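Chapter 4
Sorting and Grouping with Everyday Bowls

In this chapter you will learn
how to choose objects for a sorting activity
how to lay them out so that every child can see them
how to talk about colour, size and place in simple words

When Simin Shahbazi began teaching the youngest class at the primary school in Skestville, she had a cupboard full of printed cards and very few real objects. The children could name the colours on the cards. At home, their parents told her, the same children put every dish into one pile and did not see any reason to do it differently. In May she brought a bag of small bowls from her own kitchen, and the lessons of this chapter grew out of that bag.

A bowl is a good object for a first lesson in grouping. It has a colour, a size, an inside and an outside, and a young child already knows what it is for. It can be moved many times without damage. It can also hold something smaller, which we will need in the second half of the chapter, when we come to groups inside groups.
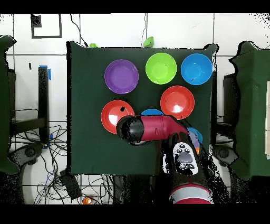 Begin with colour, and keep the background plain. A dark cloth is a favourite of mine, as purple, lime green and orange-red are all easy to see on it. Leave space between the bowls if you can. When one bowl partly hides another, a child may not notice it, and the group will come out too small. This is a useful mistake to talk about later, but on the first day it only brings confusion.

Choose a set in which at least one colour appears more than once. If every bowl is different, there is nothing to put together. Two bowls of the same orange-red give the child a first pair, and light blue beside a stronger blue gives the class a real question: do these belong together or not? Accept both answers and ask for the reason. Erasto Mwaipopo, who tried the activity with two classes in Ondalville, found that the blues kept his pupils talking longer than all the other colours.

Words to practise: same, different, next to, between, under, lighter, darker.

4.1 What makes a group?

A group is a collection of things that share something we have chosen to look at. The important word is "chosen" — the bowls themselves do not tell us how to sort them.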